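2021-09-27
Boris Štefanec

Gripper 2, jaws and linkage

Picked this up from Anežka with a note that the tips were slipping on thin stuff. She had done her share of the wrapper pickups and said foil was the worst, cardboard fine. Cycle counter read 3,093 when I opened it. Paulík's sheet asks for a linkage check every 3,000, so it was due anyway.

Took both jaws off and laid them on a towel in order. The ribs had a gray film packed into the grooves, worse on the left jaw. Toothbrush and dish soap, then a wipe with alcohol. Tried compressed air first and it did nothing. No cracks in the ribs, no tears.

Pivot pins: pulled all four. The inner left had some side play, enough to feel with a thumbnail. Swapped it for one from the spares drawer (16 left, I wrote that on the lid). The other three went back in with a touch of dry lube. Do not use the oil from the Platton bench, it creeps down onto the ribs and we end up where we started.

Closing gap: with the trigger pulled all the way the tips should just touch, without bowing. Mine touched late on the left, so I backed the stop screw off a quarter turn and put a paint dot on it.

Then foil. The teal wrapper is a good piece for this, narrow enough that both tips have to line up, and the zigzag edge shows right away which way it is sitting.
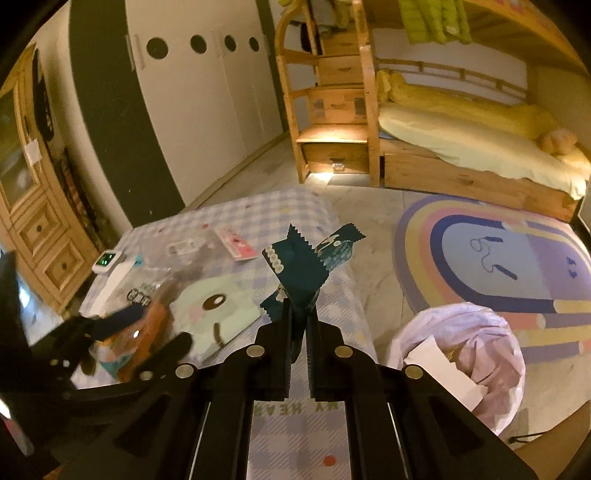

Still open

- Trigger spring feels weaker than on gripper 1. Rostislav has the scale, ask him for it.
- Spare jaws. Peter ordered from Clirnent, due in October. Until then clean these at the end of each day with soap and water.
- Counter was not reset. Dalibor wants it running from first use, so write the reading in the book at each service.
- Repeat the thumbnail check on the inner left pin after the next full day of pickups.

Podamano workshop notes | Questions to Boris Štefanec | © 2021 Podamano | Back to top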